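Can a Robot Do My Dishes Yet? Questions Readers Keep Sending

Is there a robot I can buy today that will do the housework?

There's one that vacuums, and you know it already, since it lives under your couch eating phone chargers. One machine that does the whole list -- dishes, laundry, counters, the thing behind the fridge -- isn't for sale at any price I'd admit to paying.

But I saw a video where one folded a shirt.

So did I. Look for the small print that says how much it was sped up, and whether a person out of shot was steering. Then ask how many shirts it tried before that one. The folks at Erkham sent me their full log in June: 88 shirts, 13 I would wear to work. I thought it was decent of them to send it.

Why are dishes so hard? My dishwasher manages.

Your dishwasher sprays water in a closed box. You do the hard part, which is picking up a plate by the edge and getting it in and out of a rack without hitting its neighbor. Plates are thin, slick and close together. Mugs have handles that point wherever they please. A bowl that's upside down is, to a lot of software, a brand new object.

Are two arms better than one?

For kitchens, yes. Try drying a pan with one hand in your pocket. Two arms also means two things that can bump into each other, and getting them to share a counter politely is its own job. Zanele Cele, who ran the kitchen trials at Grangate, told me most of her early stoppages were the arms waiting on each other, like two people at a door.

What about fingers? Don't they need hands?

A plain two-finger gripper goes further than you'd think. It can hold a plate by the rim. It's poor at wet sponges, and I wouldn't hand it an egg.

Is it any better on the shop floor?

Much. A shop floor holds still. The Mathebula packing line puts the same carton in the same spot all shift, and the arm there has no opinions about it. Change the carton and you get a meeting. The shop put up with up to 227 stops in its first month and now gets 2 or so on a bad day.

Will it break my stuff?

Some of it. Start with the plates your aunt gave you.

Should I wait before I redo my kitchen?

No. Put the shelves where you can reach them.

What would change your mind?

A stranger's kitchen, no rehearsal, one hour, and I get to move the mugs. Demen has said yes in principle twice.

Contact the editor | Copyright, all rights reserved | Back to top

Reader comments

Sipho Rampersad: We have an arm at work that loads trays. It's great until somebody buys different trays. Somebody always buys different trays.

plateless: I'd take one that only empties the rack. I can do the rest. I just hate emptying the rack.

Marge in 4B: Does it do corn? My husband won't shuck it either.

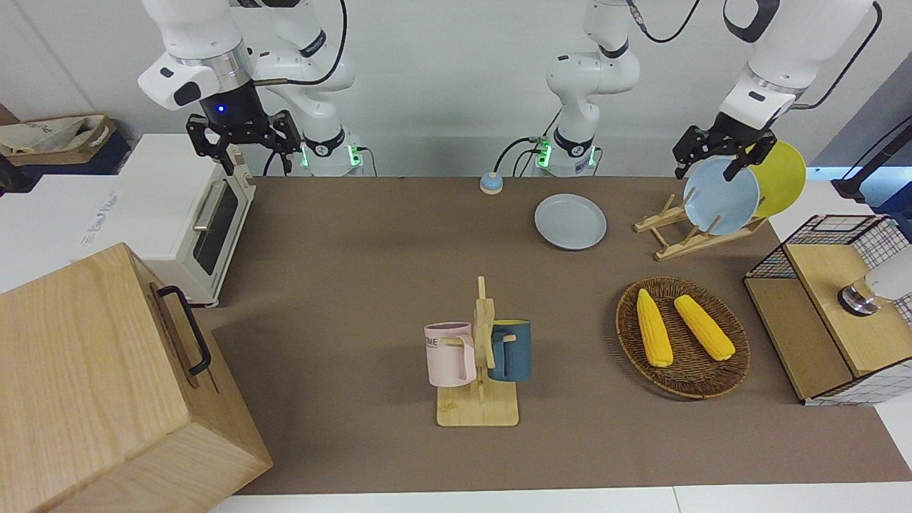

Issue 13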